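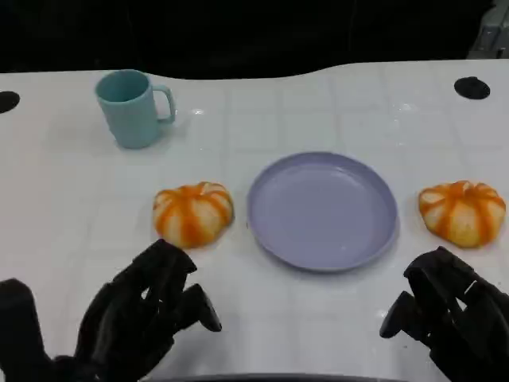 Chapter 4
Setting a Small Table

By Gorazd Kolev
June
70 shares | 3 comments

Most books on the home begin with the large dinner, with its many glasses and its folded napkins. This chapter begins with one plate and one mug. A person who can place these two things well can later set a long table without much trouble, and a person who cannot will only repeat the same mistake at every chair.

Start with a clean surface. A white table is a strict teacher, for it shows each crumb and it also shows each color. Put a lavender plate on it and the eye goes there first. A mug in a soft blue-green is quieter, and the two get along. Plastic is a sensible choice for learning. It is light in the hand, and a student can practice the same movement many times in an afternoon.

The plate goes down before anything else. In the course I taught at Nosley, students always wanted to start with the decoration, and then they had to move it 3 or 4 times to make room. After the plate, place the mug, and think about the handle. It should be easy to reach from the chair – you are setting the table for a guest and you stand on the wrong side of it. 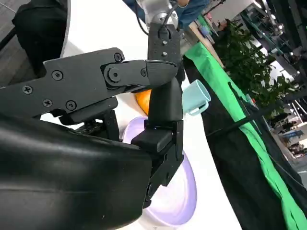 Decoration comes last and should be small. Something orange is enough to tell the guest that it is autumn, and it works well next to lavender. If it is placed on the plate, it must be easy to lift away when the food comes. If it is placed beside the plate, leave the width of a hand, so that a sleeve does not push it.

The cloth is a separate question. Some hosts cover the whole top. Others leave the top bare and let the cloth hang only at the side, where it gives color and hides the legs. A bright green over black is a bold choice, but with pale dishes it can be very pleasant.

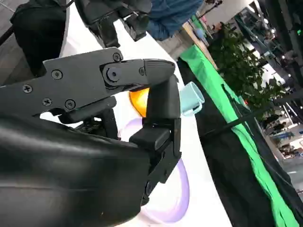 Mahasneh disagrees with me on this point and has written that a side cloth belongs to a shop or a hall, and that at home it only catches the knees. I accept the part about the knees. Exercise 2 at the end of the chapter asks you to try both ways and to sit down each time before you decide.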